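Site visit: Aitken's Pollwood gripper kit, demo floor at Gorkport
Posted October 30, 2022

The second half of the visit was spent on the Pollwood kit, which Aitken rents and sells to groups that need manipulation data and don't want to tie up a robot arm to get it. I had read the spec sheet in August and had a short list of things to check for our Mustby lab. The first half of the day, on the conveyor cells, is covered in a separate report.

What you get in the case: 2 handheld grippers, left and right, each with its own wrist-side camera; a head camera on a strap; a recording unit; a set of printed marker cubes and flat calibration markers; cables; a cable belt clip. The grippers are driven by the operator's fingers through a trigger at the rear handle. There is no motor. Jaw opening is logged by an encoder, and the position of each gripper is worked out from the marker cube mounted on it together with the camera images. The software exports one folder per episode, with video, jaw width, gripper pose and a text label.

Aitken had 8 stations set up, most of them the usual tabletop work: sorting, folding, stacking, plugging in connectors. I skipped most of these. Tabletop tasks are where every kit of this type looks good, since the operator stands still and the markers face the head camera most of the time. The window station interested me more. The work surface is vertical, the glass gives reflections, and the cloth tends to get between a camera and whatever it's supposed to be looking at.

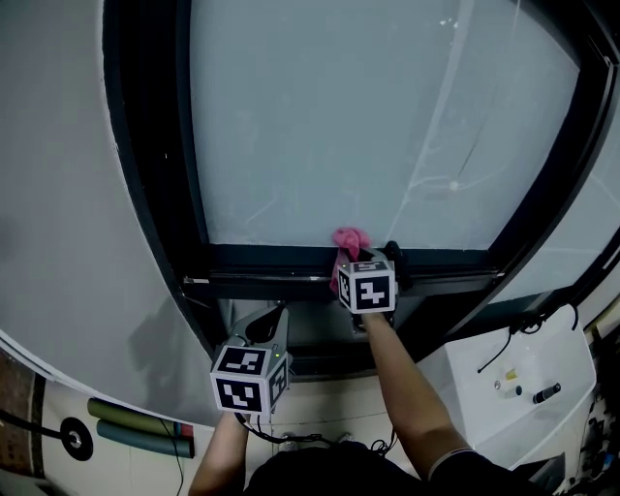 Window station. Right gripper on the lower edge of the glass with the pink cloth, left gripper open below the sill.

The procedure at this station is simple. The operator stands at the window, takes the cloth in one gripper, starts the episode and wipes. The label is typed in beforehand, so a run of the same task needs no keyboard work between episodes. Both grippers are recorded the whole time, even when only one has anything to do. I asked whether the idle side could be dropped to save storage. It can be dropped on export but not at capture. Fine for us, though it adds to the disk budget.

Grip on fabric was my first check. The fingers are flat and fairly stiff, and cloth is where flat fingers usually slip. I tried it with a dry microfiber and then with a damp one. The dry one held. The damp one crept out after repeated strokes when I pressed hard, and I had to regrip twice. Aitken sells a softer finger pad as an extra; it wasn't on the floor, so I have no opinion on it. Pads swap with a single hex key, which I did try, and it's a quick job.

Second check was pose tracking near the glass. I stroked along the bottom of the pane, where the sill and frame get in the way, then up toward the top corners. On the playback screen the trace was continuous along the bottom. It broke up briefly in the upper corners, where I had turned my wrist far enough that the head camera was seeing the cube edge-on. The software marks these gaps in the timeline and interpolates short ones. Longer ones are left blank and the episode is flagged. I prefer this to silent smoothing. The threshold is a setting in the project file and can't be changed from the recording screen.

Third check, weight and fatigue. The grippers are easy enough to hold at table height. Overhead they aren't. After one long block at the window my forearms were done, and the trigger force had as much to do with it as the mass. There is a spring adjustment inside the handle that I was told about only afterward. If we take the kit, set this before the first session and write the setting down per operator.

Cables. The grippers are wired to the recording unit. The cable supplied is 7 feet, and a longer one is offered but caps the frame rate. At a table the wire is no trouble. At the window I had it across my forearm more than once when changing hands. The belt clip helps. A wireless version was mentioned, with no date and no price, so I have left it out of the comparison.

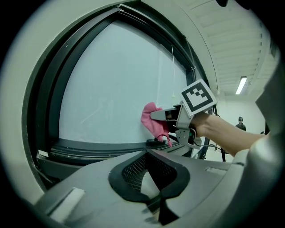

Can the wrist camera be used for tracking without the head camera?
With the standard license, only for short episodes in a mapped space. Aitken recommends keeping the head camera on for any task where the operator walks or turns away from the work.

I left the grippers recording through the afternoon block and collected 86 episodes across three tasks, the window included. Export to our format went through on the first attempt. Time stamps between the wrist and head streams lined up when I stepped through a few episodes by hand, checking the moment of first contact with the glass. I did not do this for the full set and would want it scripted before we accept delivery.

A note on the wrist camera lens. It is very wide, with dark corners, and the field covers the hand, the fingertips and a good deal of the room behind. For training this is mostly useful. For privacy it is less so, and anyone working in the background ends up in the recording. The export tool has a blur option for faces. It worked on the samples I ran, slowly. Budget for overnight processing on anything large.

Things I did not like. The recording software has no undo for a mislabeled batch; you edit the text files. The marker cubes are white plastic with printed faces and will show scuffs, and replacement faces are sold only as a full set. The quick start sheet gives the calibration steps in an order different from the one on the screen. I followed the screen.

Things I did like. Startup from a closed case took less time than our present rig needs for its cameras alone. Calibration is one routine, done with the flat markers, and it reports an error figure at the end so there is no guessing about whether to repeat it. The jaws on the left and right units read the same width on a gauge block when I tried both.

Recommendation for Mustby: rent one kit, do not buy yet. Use it on the surface-cleaning tasks first, windows and counters, and leave connector work on the current rig. Ask for the soft pads to be included in the rental. Ask in writing which firmware the kit ships with, as the demo units were ahead of the version in the documents I was handed. Open items are the behavior with wet cloth, the upper-corner dropouts, and the price of the longer cables, which was left off the quote.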